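We got to Grirnitz just after the gates opened, which meant a proper look around the pottery before the crowd turned up. It's 90 minutes from home on a good day and we had a good day — no roadworks, and the bakery on the way still had cheese scones.

The open day runs through the whole building. You start in the clay store (cold, smells like a creek bank), go past the wheels and finish up at the big kiln, which they call Dinar. It holds 173 mugs if you pack it cleverly, and I gather there are arguments over what counts as clever. I asked far too many questions about glaze and came away with a leaflet and a grey smear on my good jacket!

My favourite part was the little talk on shapes. I'd always thought a pot was round or it wasn't, but there's a whole family of squat, saggy ones that look a bit like sacks, and I'm completely smitten with them.

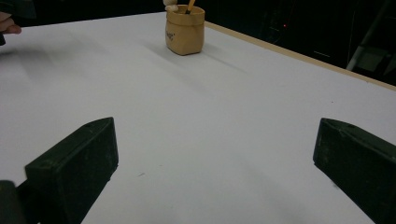 A woman beside me at the talk reckoned the handbuilding class was better value than the wheel one, and said to book early as the November places go first. She'd done it twice and was back for more.

So I put my name down for both — we'll see. Lunch was soup in the courtyard, 2 kinds, and I had the pumpkin. Parking is behind the Kalniņš building, not out the front, whatever the map tells you. Take cash for the seconds shelf as well. I didn't, and I'm still thinking about a blue butter dish.

Contact | © Clay Days Out | Back to top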